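Forum › Film & TV › Animation › Watch order and versions

Which version of Skumeck should I buy?

Mélanie Li
July 26, 2026

I want to get the animated film Skumeck for my nephew, who is nine and reads slowly. There seem to be two discs on sale. One says 2-disc edition and the other just has the Zwane label on the back. Does either of them have an English dub, or is it subtitles only? I'd also like to know if it's all right for his age. The listing says PG and nothing more.

4 comments

Geten
The 2-disc edition has the dub. The Zwane one is subtitles only, and the subtitles are small and quite pale, so I wouldn't give it to a slow reader. On the 2-disc set you have to pick English from the set-up menu each time, as it starts in the original language.

As for age, there is a flood about an hour in and the grandmother dies, but you don't see it happen. My daughter was eight and coped fine. The middle part drags a bit – the whole business with the ferry tickets could have been shorter.

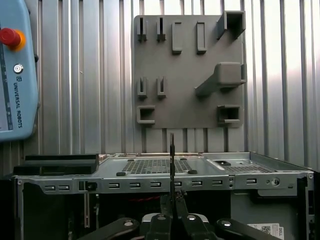

Teach pendant beside an open desktop PC.

If your player is an old one, check the region before you order. Mine refused the second disc, which is only trailers and a long interview with the composer, so I didn't lose much.

Share (2)

nimley_211
get the dub. voices are good apart from the dog

Tarn400
I'd go for subtitles myself, the dub changes some of the jokes. But for a nine-year-old the dub makes sense. Try the library first – ours has it under S in the children's section, and it's free for a week.

Share (0)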